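Wirell hires Tuncay Güneş to run the Turkey office - what does it mean for the app?

satley_reader
Posted 9:14 pm
I saw that Wirell took Tuncay Güneş from Grement. He will be the country lead for Turkey, starting in December. He was at Grement for five years and he built their creator program there. Do you think it is a good move? I use Wirell every day for my small shop and the support in Turkish is still very poor.

mkorhan
Posted 9:31 pm
Good move for Wirell, bad for Grement. In his time the creator program grew to 64 partners. But one person can not fix an app that takes so long to load on a cheap phone.

dilhani_p
Posted 9:40 pm
I don't agree with mkorhan. A country lead is not responsible for the loading time, that is the work of the engineers. His work is to talk with advertisers and with the press, and there Wirell has been absent for two years.
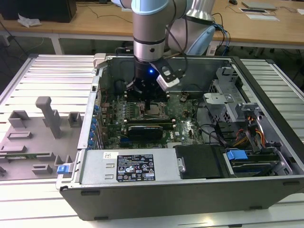 Also please remember what happened in Sri Lanka. They gave the job to Tharindu Seneviratne and everybody said the same thing, that one person can not change much. After nine months we had local payment and a help page in Sinhala. It is not perfect, but before him we had nothing.

mkorhan
Posted 9:52 pm
Sri Lanka had no strong local competitor. In Turkey there is Avcı, and all my cousins are on it already. I wish him luck, but I would not move my ads budget now.

satley_reader
Posted 10:05 pm
Thank you both. My customers are half on Avcı and half on Wirell, so I must keep the two accounts anyway. dilhani_p, was the help page translated well, or was it done by machine?

dilhani_p
Posted 10:11 pm
The first version was quite bad - my mother could not understand the page about refunds. They corrected it later, after many people complained with the feedback button. So my advice is to use this button a lot when the Turkish one comes.

oldmodem
Posted 10:48 pm
Does somebody know who replaces him at Grement? I still wait for an answer from his team about my partner application.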